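Chapter 5
When a Player Changes Teams

I was 13 the first time a trade broke my heart. My favorite player was a backup goalie (I know, I know) on the Clevlow hockey team, and I came down to breakfast one morning to find out he now worked two time zones away. I had his name on the back of my sweater. I had just gotten the sweater. My mother told me it was only business, and I remember thinking that was the dumbest thing an adult had ever said to me.

She was right, though, and this chapter is about the business.

In Chapter 4 we looked at how players get into a league to begin with, through drafts and tryouts and open signing. Now we want to know how they move around once they're in. There are more ways to do it than most fans think, and each one leaves the player with a different amount of say. A trade gives him very little. Free agency gives him a lot, at least if anybody wants him. Waivers are somewhere off to the side, and we'll spend a good long section on them because my students mix them up with being cut every single year!

Let's start with a case we'll keep coming back to. Elspeth Tennant was a midfielder with the Hendik women's soccer club, in the second year of a contract that still had two seasons to run. She was playing well. The club had also signed a younger midfielder, Kirsty Urquhart, who played the same spot for a lot less money. In September the club's general manager called Thibodeau, a team in the same league that had lost a starter to a knee injury, and asked what they'd give up for Tennant.

Now, before you read on, write down what you think Hendik should ask for. A draft pick? Another player? Cash? Keep that piece of paper. I want you to look at it again when we get to Section 5.3, and I promise I won't collect it.
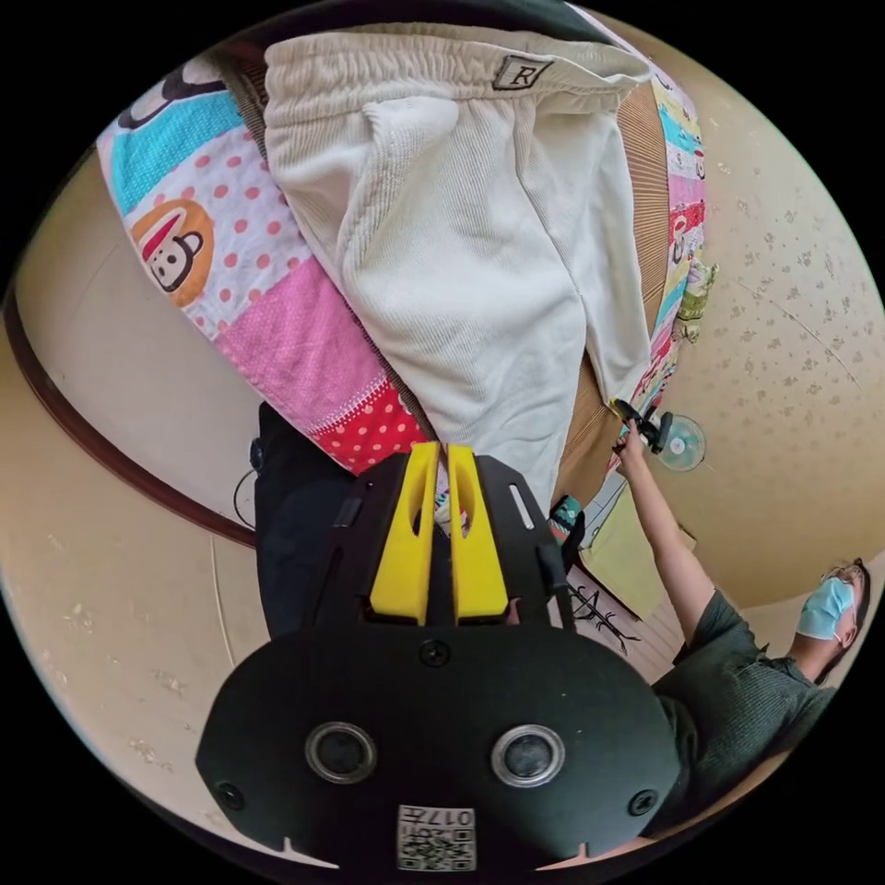
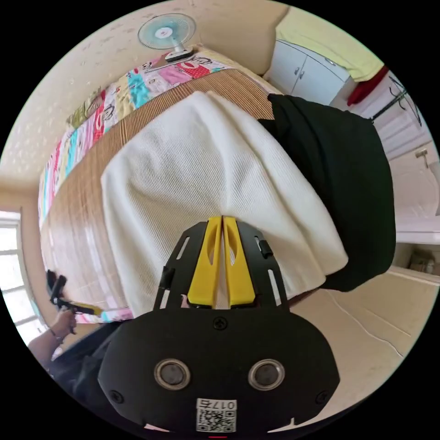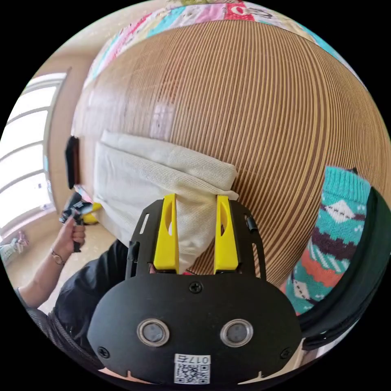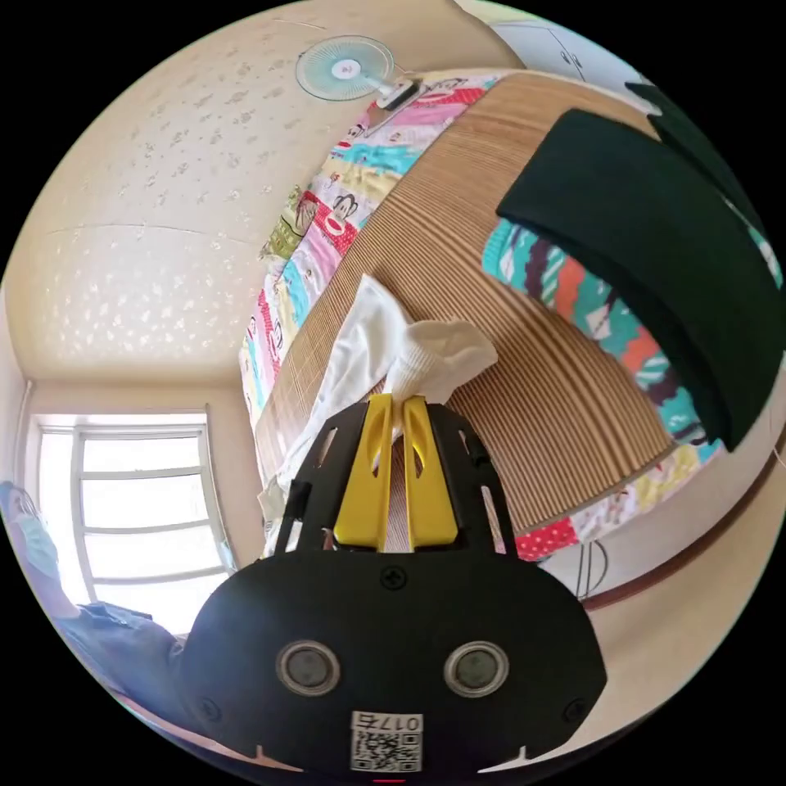

What Hendik got was a second-round pick and a reserve defender, and Thibodeau agreed to take on all of Tennant's remaining pay. Fans were furious. The local radio station took 213 calls on it in one afternoon, and I've listened to a fair number of them, and nearly every caller made the same mistake. They compared the player going out with the player coming in, as if the two clubs were swapping baseball cards. They left out the money. Under a salary cap, the room you free up is part of what you're getting back, and sometimes it's the biggest part.

So that's our first big idea: a trade is an exchange of contracts. The person comes along with the contract, which sounds cold when you say it out loud, and it felt cold to Tennant too. She had a lease, a dog and a husband who'd just started a new job. Her contract had no clause letting her refuse a move. She had five days to report.

Our second big idea is timing. Clubs talk all year, but deals bunch up near the deadline, and I used to think that was plain old procrastination. Some of it is. But a team that's on the edge of the playoffs in early season doesn't know yet whether it's a buyer or a seller, and waiting is how it finds out. The trouble is that everyone else is waiting too — so prices jump around in the last few hours, and a general manager who has been patient for months can end up paying too much for a backup. We'll work through one of those, the Grurklow deal, in Section 5.4. It's my favorite case in the book and it's a mess.

You'll also run into a few terms in this chapter that sound alike. A no-trade clause stops a club from trading you without your okay. A no-movement clause usually goes further and covers things like being sent down to a lower league. A trade request is just a player asking, and the club can say no. Leagues word these differently, so when you do the reading, check the actual rule for the sport you're looking at and don't go by what the announcers say (I love announcers, but still).

Section 5.1 begins with the phone call itself: who is allowed to make it, who has to approve what gets agreed, and when the player finally hears.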